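Questions about the new Carmela Martinelli recording, all in one place. We're thrilled so many of you want to know more!

## What's on the album?

Martinelli's complete piano nocturnes, plus the 2 sets of dances she wrote for her sister. Shabani Odera plays all of it, and his touch in the slow pieces is just gorgeous - listen to the fourth nocturne with the lights down.

## Hasn't this music been recorded before?

Only the first set of dances, on a Colombo LP that was pressed in 200 copies. The nocturnes sat in a drawer in Vorkton until Debora Leone edited them for print. She also wrote the booklet notes, and they're a great read.

## How long does it run?

The full program is 107 minutes, so the CD version comes on two discs. Downloads are one continuous album with the same track order.

## Which piano is that?

A concert grand at Grullen Hall, tuned and voiced by Brunello Rinaldi. So many people have written in about that warm, woody bass!

## Can I get high-resolution files?

Yes! Pick the format you like at checkout, and you can come back later for a different one at no charge. FLAC and WAV are both there, and MP3 is fine for the car.
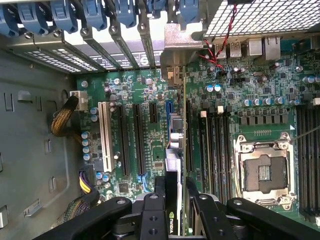 ## Is there sheet music?

Plukilau publishes both dance sets now, and the nocturnes follow in March. The easier dances suit a player with three or four years of lessons - do try the little waltz in G.

## Will Shabani play these live?

We hope so! Dates go on the concerts page once they're confirmed.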